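Pradeo Student Robotics Forum
Board: Plikow Challenge — Household Tasks
Thread: Recording sessions for the flower arranging task

ogundipe_lab_desk
Posted in October, 09:14

Members of the Plikow Challenge group are asked to read the following before booking further recording time.

The flower arranging task remains the third task on this year's list. Each team is to submit 60 demonstrations recorded with the hand-held gripper, together with a written account of how they were collected. The Ogundipe laboratory will lend one gripper to each team. Recordings are to be copied to the shared drive at the end of every session and labelled with the team name and the task number.

Teams have asked whether the person recording may also handle the flowers with the free hand. The rules as published do not forbid it. The course staff would prefer a consistent practice across all teams and invite comment in this thread until the end of the month.

pledex_team_b
Posted in October, 10:02

Thank you for the notice. Our team wishes to speak in favour of allowing the free hand. Stems shift when a bouquet is taken hold of from one side only, and a person at home would steady them without thinking. We have been working in the carpeted room with the ceiling spotlights, and one of our members wears a black glove when touching the arrangement.

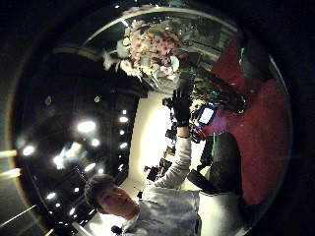
tern_and_gantry
I must disagree with Team B on this point. The finished system will have one arm and no helper. If the demonstrations show a hand holding the leaves back, the model will learn a task that the robot cannot carry out by itself. Our team discarded its first 8 recordings for exactly this reason and began again.

pledex_team_b
The concern is understood. We would reply that the rules speak of "arranging with assistance" in the second paragraph, and we took this to cover a steadying hand. If the staff intended something else, the wording should be changed before anyone records more.

quiet_servo
May I raise a separate matter? The lens on the gripper is very wide. In our own recordings it takes in the ceiling lights and a good part of the room along with the flowers. Is there a requirement to tidy the room first, or may personal belongings remain where they are?

ogundipe_lab_desk
Posted in October, 13:40

There is no requirement to clear the room. The task list states that recordings should be made in ordinary surroundings. Members should, however, keep private messages and documents off any screen that is left switched on, and anyone who may appear in a recording must have signed the consent form. Forms are kept in the folder beside the equipment cupboard.

quiet_servo
Thank you. We shall check the forms this afternoon.

northbench
With respect to both sides, I believe the discussion of the free hand overlooks the scoring. Last year's household tasks were marked out of 1,000, and up to 700 of those marks were given for the robot's own attempt. A team that records with a steadying hand takes that risk upon itself. I see no need for a rule.

tern_and_gantry
That would be acceptable if every team kept its recordings to itself. They go into a common set, and all of us train on it — one team's choice therefore affects the rest.

northbench
I had forgotten the common set. I withdraw the second part of my remark, although I still think a label would serve better than a ban.

pledex_team_b
A label would be acceptable to us. We could mark each recording as "one hand" or "two hands" in the file list, and teams could then leave out whichever kind they do not want. Our existing recordings can be marked by the end of the week.

ogundipe_lab_desk
Posted in October, 16:25

The suggestion of a label has been noted and a column has been added to the file list for trial use. Teams are asked to complete it for all recordings already on the drive. The wording of the second paragraph will be put to the course staff. Until a reply is posted here, both methods remain permitted.

tern_and_gantry
Noted. Our team will continue with one hand and would ask that our objection be passed on with the rest.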